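Finddale bin cell: setup and upkeep notes

Last edited 09/07/2021. Read the clamp section before you touch anything, please! 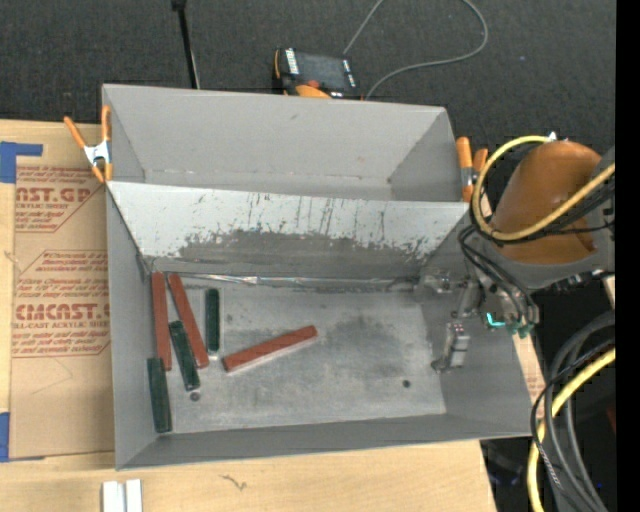 What's in this folder

Recordings, calibration files and a notes file from the block-picking cell we call Finddale. Most of what I get asked has nothing to do with the recordings, though. People want to know how to put the cell back together after they've moved it, so most of this README is about that. I've been the main person looking after Finddale since January and these are my working habits, typed up. If yours are better, edit the file.

folder layout:
runs/ one subfolder per session, 150 in all
calib/ camera and tool calibration, one file per bin move
maint/ my maintenance log, plain text, badly spelled
scripts/ Hustura launch scripts and the bin-edge check

Every run is the same basic job: red and dark green rectangular blocks lying in the front part of a divided metal bin, arm reaching in over the right-hand side, one pick at a time. There are 2224 picks across all the runs. The frames come from one fixed camera, and the bin position in the picture is what everything else hangs off, so if the bin has moved even a little, you need a new calib file. Yes, even if it looks fine. I've tried to get away with it (more than once) and regretted it every time.

Seating the bin

The bin goes in the middle of the plywood top, long side facing you, with the bigger compartment at the front. Push it up to the pencil marks and then clamp it at both ends with the orange-handled spring clamps, one at the upper left and one at the upper right. Don't skip the right one just because the arm is in your way. Jog the arm clear first, then clamp.

The spring clamps are plenty for this as long as the jaws are biting on sheet metal and haven't landed on a bit of tape. Give the bin a decent shove from the front once they're on. If it shifts, take both clamps off and start over. Nudging it back with the clamps on leaves it slightly twisted and then the edge check complains for the rest of the day.

The acrylic sheet stays in its brown protective paper, and the blue tape on the left-hand sheet stays put too. I line up the bin against it by eye before I look at the marks, so if you peel it or borrow it for something else I will come find you.

Floor and divider

The bin floor is scuffed and has darker smudges on it, and the sloping divider has a big patch where the light coating has worn off. Please don't repaint it! The segmentation settings in calib/ were tuned with the worn surface, and fresh light gray paint would change how the whole floor reads to the camera. The same goes for the shiny crinkled seam along the foot of the divider. It throws bright highlights, I know. There's a mask for it in scripts/, and if you see false detections along that line, check that the mask loaded before you start moving lamps.

Cleaning is a dry cloth, front compartment first, then the rear one. I do it every 30 runs. No solvent. And feel for burrs with the cloth, never your fingertips, especially along the top of the divider.

The two small round holes in the floor are useful, by the way. I use them as a quick check after a bin move: bring up the live view with the saved overlay on top and see whether both holes land inside their circles. If one does and the other doesn't, the bin is rotated. If neither does, it's shifted, and you're back at the clamps.

Cables

This is where most of my time goes. The thick yellow cable has to make a big loose loop around the orange-brown housing on the arm, with the thin black ones following along the bottom of it. It looks messy and I've had several offers to tidy it up. Thank you, no. The loop is the slack the wrist needs at the far left of the bin, and when somebody zip-tied it short we lost an afternoon to a fault that only showed up on left-end picks.

After any work on the tool, do this:

1. Put the arm in slow mode and drive it to the far left corner, then the near right one.
2. Watch the loop the whole way. It should swing without dragging on the bin wall.
3. Rotate the wrist both directions as far as the script goes.
4. Look at the black bundle running down to the tool. If it's pulling straight anywhere, back off and reroute it.
5. Write what you did in maint/, even if it was nothing.

Gripper

Hustura's defaults close the fingers a bit hard for our blocks, so the launch script caps the closing effort at 400 (that's the controller's own units, don't ask me what they are). Leave the cap alone unless you've changed the blocks. Check the finger joints for play before a session by wiggling each one with the power off. If one feels sloppy, snug the joint screw and redo the tool calibration.

The teal light on the gripper is my first glance when something's wrong. If it's dark, reseat the connector on the tool side before you restart any software. I must have restarted Hustura a dozen times in the first weeks for what was a loose plug.

Keep the rear compartment empty during a run. The planner treats it as a no-go area and will refuse to fetch a block that ends up over there, so stop, lift it out by hand with the arm paused, and mark the pick as lost.

Known problems

Left-end pileups. Blocks tend to gather at the left end of the front compartment, some of them right up by the wall, and the finger clearance there is tight. The scripts don't handle this well yet. I stir the pile between runs.

Dark green on dark smudge. Detection scores drop when a green block sits on one of the stains. The worst stain is the broad one on the floor, out toward the right. Red is fine pretty much anywhere.

Calib file names. The early ones don't follow the pattern, sorry. The index in calib/ says which file goes with which run, so trust that over the name.

Moving it to Lu

The copy of this cell at the Lu site was set up from these notes and mostly behaves, but it has its own bin and its own floor wear, so don't swap calib files between the two. If you're driving Finddale's bin over for a comparison run, pack the clamps with it and redo the hole check at the other end.

Use and credit

Free to use inside Flenham projects, and outside too if you mention the Finddale cell. Problems go in the tracker under "finddale-upkeep". Include the run folder name and the last few lines of maint/, and I'll get to it when the arm lets me.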